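Lakalura Building Help
Ticket 3890
Location: Mollcombe, big workshop, ceiling unit above the white partition
Category: Heating and cooling
Priority: Normal
Status: Open, waiting on reply

Original message

Hi! Me again from the workshop at Mollcombe. The square AC unit in the ceiling, the one over the white partition wall, has started rattling and it's driving me up the wall. It's a buzzy, tinny kind of rattle, like a loose spoon in a drawer, and it comes and goes all day long. It also blows straight at the pale green table, so anything light on there goes for a wander. I chased one sheet of paper under three different things this morning (fun once).

I set the wall control to low fan and it didn't make any difference that I could hear. Can somebody take a look? Thanks!

Reply from help desk

Thank you for contacting us. Please confirm whether the noise happens in every fan mode, and whether it continues with the unit switched off. Please also tell us about access to the unit so we can send the right ladder.

Update from me

OK, I've done my homework! This is what I tried and what I got:

Fan on high: rattles almost constantly.
Fan on low: rattles, stops, rattles again.
Fan on auto: quiet for 16 minutes, long enough for me to get my hopes up, then off it went.
Cooling off, fan only: same rattle.
Unit off at the wall control: silence. Lovely, but the room gets stuffy fast.

So it's something to do with the fan running, or something the fan is shaking. I stood on either side of the partition to listen and it's definitely louder on the table side. My first guess was the pipes up there, which are all out in the open, and maybe one of them is touching the casing? I can't reach to check and I'm not climbing on a stool to find out.

I also restarted the Granora control panel by the door like the sticker says. It came back up with the clock wrong and the temperature set to 6, which I fixed (brrr). No error code on the screen before or after.
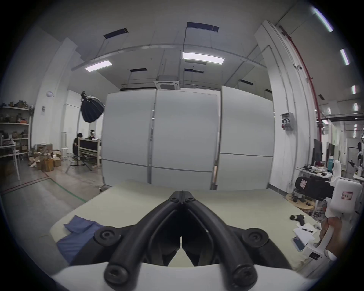
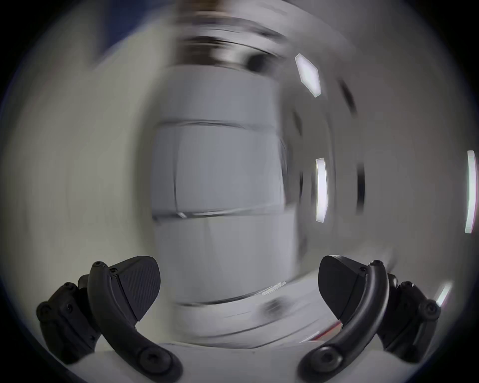

First picture: the ceiling unit above the partition, with the green table on the near side.

About the ladder. The partition panels are tall and the unit sits up above them among the pipes, so I think whoever comes will want to set up on the table side. The table can be cleared, just give me a bit of warning, please. There's a blue cloth and some papers on it and usually a fair bit more by the afternoon. There's a little round stool with a heap of cables on it as well, and I'd like to move that one myself because it took me ages to get those sorted into any kind of heap.

Mornings are best. If it has to be an afternoon, anything after 2 is fine.

Reply from help desk

Thank you for the details. This sounds like a loose grille or a pipe clip. We've passed the ticket to Sinaga, who look after the ceiling units in your building. Are the ceiling lights near the unit affected in any way, such as flickering?

Update from me

No flickering that I've noticed. I watched the lights for a whole cup of coffee with the fan on high and they stayed steady. They hang on thin wires so I did wonder whether one of those was doing the buzzing, but the rattle really does seem to come from higher up and farther over.

One more thing for the Sinaga people. When I slammed the cabinet by the door (by accident!) the rattle stopped dead and stayed away until after lunch. So if they turn up and it's being quiet, please don't let them close this as "no fault found" like last December. Have them run it on high and wait. Or I can come over and slam the cabinet again if that's any help.

I've left the fan off for now and I'm keeping the door open instead. Just let me know the time slot and I'll have the table clear.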